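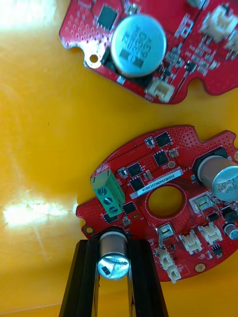
Take 90

The job, as Loncombe explained it to Bahman Esfahani, was to be an example. Two hundred of them, to be exact. He would steer the arm, the arm would move a capacitor, and a computer down the hall would learn from his conduct.

"Just do it naturally," said Tymofii Stetsiuk, who ran the shift.

Bahman had soldered boards for Grelletti until Grelletti stopped needing boards soldered. He had never in his life picked up a capacitor naturally. He picked them up with tweezers, swearing. Now he had a pair of handles and two black fingers at the far end of them, and on the yellow table a red motor board with a green terminal block, which he privately considered badly laid out.

On take 9 he dropped the capacitor and it rolled under the other board. He went in after it, nudged it out and tried again.

"Keep that one," Tymofii said. "It likes recoveries."

"It likes them?"

"The last batch had no mistakes in it. First time the thing missed, it just stood there with its fingers closed on nothing. Three hours. We'd gone to lunch."

So Bahman was asked to make mistakes, though only good ones. He fumbled to the left. He fumbled to the right. On take 61 he fumbled with what he thought was real feeling, and Tymofii marked it unusable - too theatrical.

By January the model was ready, and they called him in to watch. The arm came down over the table. It closed on the little silver can, lifted it, and carried it toward the edge of the board. Then it stopped, backed up about an inch, and tilted its wrist to one side for a good long moment before going on.

"What's that?" said Tymofii. "What's it doing there?"

Bahman knew exactly what it was doing. It was looking at the layout.

"Couldn't tell you," he said, and went to see whether there was any coffee.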